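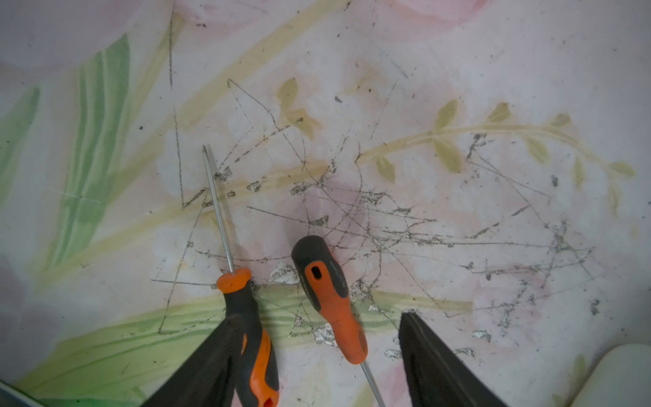 Tool handling by general-purpose robots is the use of a machine that has not been built for a single task to pick up, orient and put away ordinary hand tools. It is commonly treated as a middle step between factory automation, where each part arrives in a known position, and household work, where little does. Two screwdrivers lying side by side and pointing opposite ways, on a scratched surface printed with flowers, present several of the usual difficulties: the handles are close together, the shafts are thin and silver, and the pattern underneath can be mistaken for the edge of an object. A gripper must open wide enough to pass on either side of one handle without disturbing the other.

Performance

Results depend heavily on how the work is arranged. In a trial at the Onstead workshop in Dunotmont, directed by Nadège Charpentier, a two-fingered gripper made 696 attempts to lift a single hand tool and return it to a rack. It succeeded in 88 percent of them. When tools were touching or crossed, the rate fell sharply, and most failures came from closing on the shaft instead of the grip.

Speed remains a further limit. The Gaillard repair shop in Brakcombe found that clearing one bench took the machine more than 120 seconds – a job its staff finished in far less time.

Use of the tools

Putting a screwdriver away is a simpler matter than driving a screw with it. The second task requires a firm hold, correct alignment and steady pressure while turning. Aurélien Boyer has argued that the two should be reported separately, as success in sorting says little about skill in repair.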